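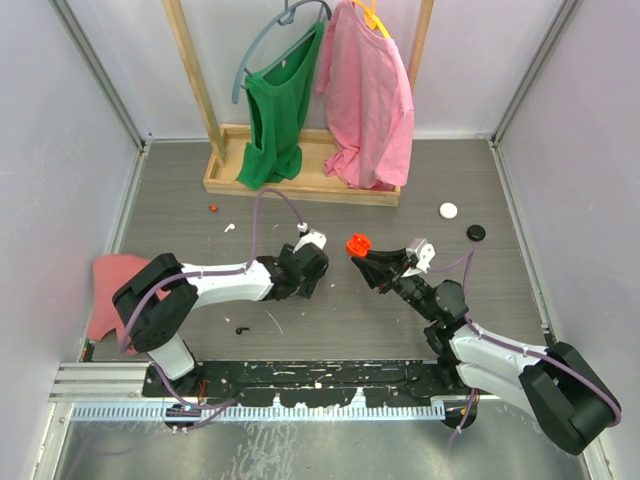 The Nilstead cell, right gripper at an orange-red earbud case.

10 Jan 2023

We retrained the Oltetti policy on 3,585 bimanual demonstrations, up from 2,337 in July. Network and action chunk length are unchanged. The added data is all small-object work: cases, lids, earbuds.

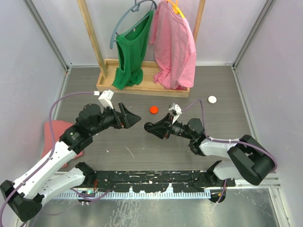 Evaluation was 100 trials per checkpoint, with a fixed time limit. Most remaining failures are in the approach – the second arm closes early and pushes the part away. Next I will rerun the Nair baseline with 4 seeds.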